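Can a small arm lay dry-set brick yet, or is it still a demo?

Posted Saturday, January 7, 2023 in Shop Automation
6 min read | 11 comments | 20 shares

mortarless_in_curkau

I run a two-bay shop in Curkau that makes garden edging and small paver panels. The panels are dry-set on a bench in running bond, then banded and shipped. One panel takes a person a few minutes. It is dull work, and it is hard on the wrists by the end of a shift.

I have been reading about bench-top arms with two-finger grippers and would like to know whether the job is within reach. Requirements as I see them:

Pick a brick from a loose position on the bench.
Place it in a half-offset pattern with tight joints.
Fill a gap in a course when the bricks on both sides are already down.
Cope with chipped corners and ordinary size variation.

Cycle time matters less to me than being able to walk away from it. If somebody has to stand there and nudge every fifth brick, I have gained nothing. I don't need mortar, cutting or palletizing. 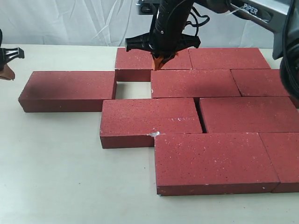
Running-bond layout with one position still open, gripper over the back row.

The open position is the case I care about most. Edge bricks can be pushed into line afterward from the free side. An infill brick can't, and my people usually drop it in with two fingers on the ends and a thumb on top.

Has anyone got this working on a bench, with real bricks?

Share | Save | 4 comments

trilton_fixtures

Partly. It depends on which of your four requirements you are willing to relax.

Picking from a loose position is fine if the bricks lie flat and are not touching. A rectangular block on a pale bench is an easy target for a camera. Dark bench, dark brick, expect more trouble. Check payload before anything else. Many small arms are rated at a kilogram or two at the flange, and the gripper comes out of that number. A full-size clay brick is over the limit for most of them. Thin brick or a lightweight block may be inside it.

Placement in open space is also fine. We ran a test at Trilton with 100 placements on a flat plate, straight courses, no infill, and 11 had to be corrected by hand. Most of those were rotation errors. A degree or two of twist at the wrist is invisible on one brick and opens a wedge-shaped joint by the third.

Infill is where it gets difficult. A parallel gripper holding a brick by its long faces needs finger clearance on both of those faces. In running bond with tight joints, the neighboring courses occupy that space. Your options are:

Grip by the ends, if the jaw opens wide enough and the end joints have room. Usually neither is true.
Grip high, lower the brick until it starts into the gap, release, then press down from above with closed fingers.
Set the brick down beside the gap and slide it in from an open side.
Use suction. Porous faces leak, so you need high flow and a foam seal, and dust will shorten the life of both.
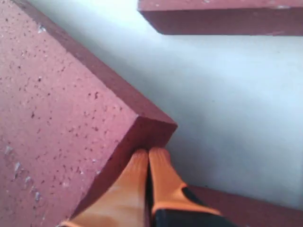

We settled on the second option. Closed fingertips make a reasonable pusher provided the pads are soft and the force limit is set low. Too much force and the arm shifts the whole course. A stop rail behind the back row cured most of that for us. Also plan the order so that you leave as few enclosed gaps as possible. A person will fill them in any order without thinking about it, but a machine benefits from always working toward an open edge.

A wrist camera helps with final approach because it sees the corner of the brick and the edge of the gap from close up. It loses the view once a held brick covers the lens area, so the last correction has to be made before that point or handed to a second, fixed camera.

Chips are a smaller problem than you expect. Fit the long edges and ignore the corners, and a missing flake does not move the estimate much. Size variation is worse. It accumulates along the course, so measure from the last brick laid and never from the start of the row.

As for walking away: I would not yet. One person watching several benches is realistic.

Share | 5 comments

zoega_bench

Agree with most of the above. One addition. The Zoëga guide has a section on teaching placement by demonstration, where an operator moves the arm through the task and a model is trained on the recordings. We tried it with 100 recordings of a single infill. It learned the press-down step better than our scripted version did, and it tolerated a brick that was slightly off square. It did poorly when the bench lamp was moved, so fix your lighting first and record afterward.

Pad wear on rough brick is real. Ours lasted about two weeks before they started to slip. Keep spares.

Share | 2 comments

inum_user_south

just build a tray with pockets and pour them in, no robot needed. we did edging that way for years

Contact | Terms | Back to top
© 2023 Inumbridge Community Help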